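About Clomen

We show robots how to do small jobs, by hand. Offices in Lurelstead, workshop in Kotovby.
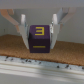 5 min read

Number cubes are where every new operator starts. Pick up, turn, put down with the asked-for number on top. Sounds like nothing. Takes most people a good while before their runs are smooth enough to keep.

What we do

Clomen records demonstrations. A person moves the arm, the arm remembers, and somebody's software team learns from it. Customers send us a task and a description of what "done" means. We send back clean runs, sorted and checked, with notes. That's the whole business.

Two ways of showing:

Hand guiding. Operator takes hold of the arm and walks it through the job. Good for slow stuff, pressing, wiping, sliding a thing along an edge. You feel the contact yourself.

Remote. Operator sits at a desk with a pair of handles and a screen with the wrist view on it. Fingers follow your fingers. Better for picking and placing, and for anything where a human arm would block the camera. Most of our work is remote now. Wasn't always.

We don't write the learning software. Get asked this a lot. There are good teams doing that and we would rather be the people they call when they need runs.

How we got started

Started as a side job inside a packaging shop. We had one arm, it was meant to load trays, and it was programmed the old way, point by point. Each new tray meant a day lost. One of us got fed up and pushed the thing through the motion by hand with the motors slack, and saved it. It worked badly, but it worked by lunch.

Then a customer asked if we could do the same for their parts. Then another one. Moved out of the packaging shop in May, into the old seed warehouse in Kotovby, with a lease we could barely pay and a heater that only did the one corner. Still there. Heater's been replaced.

The first paid job was 3,000 runs of putting caps on bottles. We quoted far too low and finished anyway. Threw out a lot of runs that looked fine to the customer but not to us, and did them over. That job taught us to check as we go and not at the end of the week.

Hawthorne

Hawthorne is our own control desk. Handles, foot pedal, screen, a big red stop. We built it after trying a few things off the shelf that left people with sore wrists. Handles are light and they push back a little when the fingers close on something, so you don't squash it. The pedal marks the start and end of a run, which keeps both hands free.

Version in use now is the third. The second one had the pedal on the left and everybody kept kicking it.

We lend Hawthorne desks to customers who want to do part of the recording at their own site. Ask us. There's a waiting list but it moves.

How a job goes

You send the task. Video is fine, a drawing is fine, a box of the real parts is best.

We try it for a couple of days and write back with what's awkward. There is always something awkward. Shiny parts, parts that roll, a lid that needs more twist than the wrist has got. Better you hear it early.

We agree on what counts as a good run. In writing. For a cube turn that might be: picked up without a drop, turned the right way, right number up at the end, let go clean, arm back to rest. If a run misses any of it, it's marked as a miss. We keep the misses too, in a seperate folder, as some teams want them.

Then we record. Surfaces get swapped, lights get moved, start positions change. A robot that has only ever seen one table top gets lost on the next one.

Second operator reviews. Never the one who did the run.

You get the files, the notes and a short call. Last big delivery was 1,553 kept runs over 31 tasks, kitchen and desk stuff mostly, and the call went on far longer than short.

The operators

They make or break it. We hire people with steady hands and patience, and the job they had before doesn't matter much. We've had good ones from sewing, dental labs, crane yards, a bakery. Also a few gamers, who are quick but need slowing down.

Training is 5 weeks, paid. Cubes first, then cups, then cloth. Cloth is the hard one. People want to leave after cloth week, most don't.

Shifts at the desk are short, with breaks you have to take. Tired hands make bad runs and the robot learns the tiredness right along with the rest - we've seen it, a little wobble before every grasp, copied faithfully.

What we care about

Smooth beats fast. A run with a pause in it, where the operator was thinking, teaches the arm to pause. We redo those.

Say how it was recorded. Every set goes out with the setup written down, which gripper, which camera, which desk, what changed midway. If we messed up a day's recording the notes say so.

No secret filming. Camera points at the work. If a customer wants people in view, those people sign first, and can change there mind.

Where to find us

Workshop: the seed warehouse, Kotovby. Ring at the side door, the front one sticks.

Office: Lurelstead, upstairs from the print shop. Mail goes here.

Visits are welcome, by appointment. You'll get a turn at a Hawthorne desk if one's open. Wear closed shoes for the workshop please.

Hiring: we take applications all year. Send a few lines about what you've done with your hands. No cover letter needed, no portfolio.

Quotes: tell us the task, how many runs, and when you need them. We'll answer, usually same week, sometimes slower in delivery season.

Page last updated March 25, 2019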